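Search this site Go

Skornness Coin Cabinet: Cataloging Project
Progress report to the Trendar Fund, March to September 11, 2021
Prepared by Ecaterina Matei

We are well past the halfway mark and I could not be happier with the way the collection is opening up. The Ursu bequest came to us in 15 cigar boxes, and 9 of them are now weighed, identified and entered in the register. That makes 122 coins with full records, mostly silver crowns and commemoratives, plus a lovely run of base-metal tokens from Rarlow that we had no idea was in there! 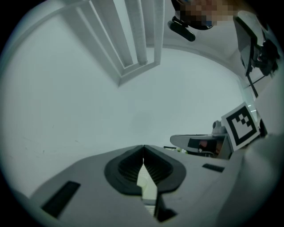 Gripper with ribbed black finger pads.

Florin Crăciun has done the die comparisons for the tokens and believes three of them share a reverse. If he's right, it changes the order of the whole series, and he is writing it up for our winter bulletin. 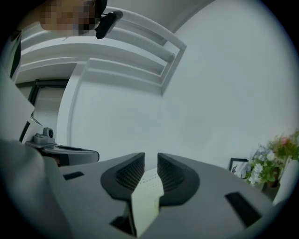
Will any of the coins be cleaned before they go on display?
They will stay exactly as they came to us, toning included, apart from new inert holders.

Siyabonga Nkosi has rewritten the grading notes so that a newcomer can follow them. They're a pleasure to use, and our entries for edge lettering are far more consistent than they were in March. 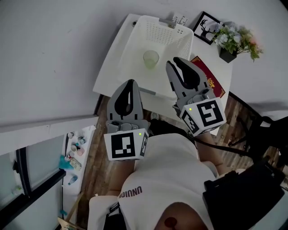 Spending is on budget except for the scale, which cost a little more than planned. We covered the difference from the postage line. Dean Mottram is still waiting on a second quote for the display trays. 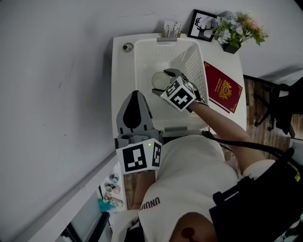 Next up are the proof sets, with Shahram Kiani checking mint marks against the old dealer lists. We'd like to move the public viewing day forward if the trays arrive in time, and would welcome your thoughts on that.

Get our newsletter: enter your email to subscribe
Contact | © Skornness Coin Cabinet | Back to top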